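# Chapter 7: Gathering Demonstrations

A learned controller can only be as broad as the examples it was trained on. This chapter treats the collection of those examples as an engineering task with its own plan, equipment, and failure modes. The running case is the Grurkik bagging set, recorded at Flevbridge on a two-arm station with a thin plastic shopping bag and a stock of play produce.
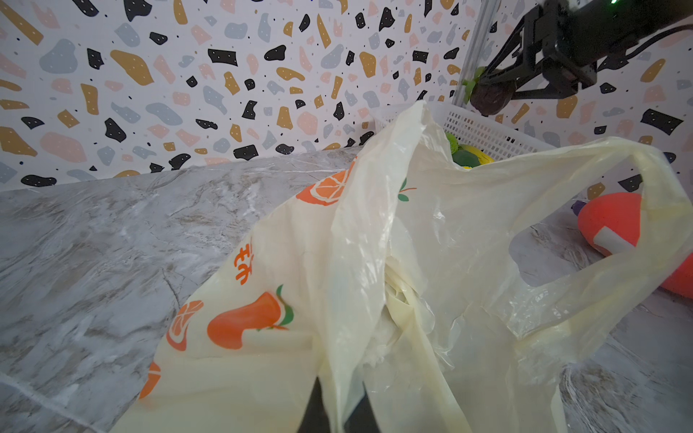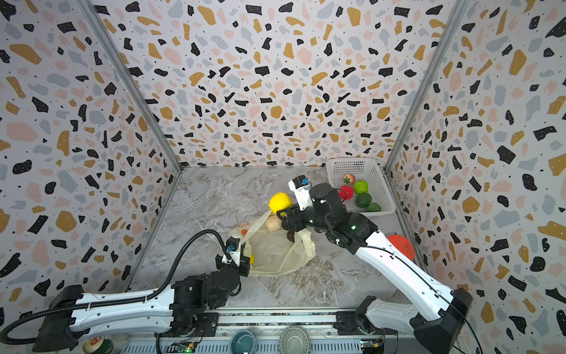 ## 7.1 What counts as an example

An *episode* is one continuous recording of one attempt at a task. It holds the image streams, the joint positions of both arms, the gripper commands, and a short text label. All streams must share a clock. In the Grurkik set, images and joint positions are stored at 30 samples per second, and an episode in which any stream drifts from the others by more than 70 milliseconds is rejected before review.

The wrist view and the station view are kept as separate streams. The wrist view resolves contact between finger and film; the station view fixes the position of each arm relative to the bag and the basket. Section 7.4 compares controllers trained on one stream or both.

## 7.2 Planning for variation

Thin film is a hard case. It folds differently each time it is handled, it hides the fingertips, and its shape cannot be written as a short list of numbers. The start state therefore cannot be reset exactly, and the plan should not ask for it. The Kollár protocol, used throughout this chapter, fixes the following before recording begins:

- the items allowed in the workspace
- the region in which the bag may be placed
- the arm that handles each item
- the condition that ends an episode

Everything else is left to vary. The protocol defines 12 start layouts. Of the episodes recorded under it, 261 passed review and form the set used in Exercises 7.1 through 7.5. The file format is that of the Vondon recorder, described in Appendix B.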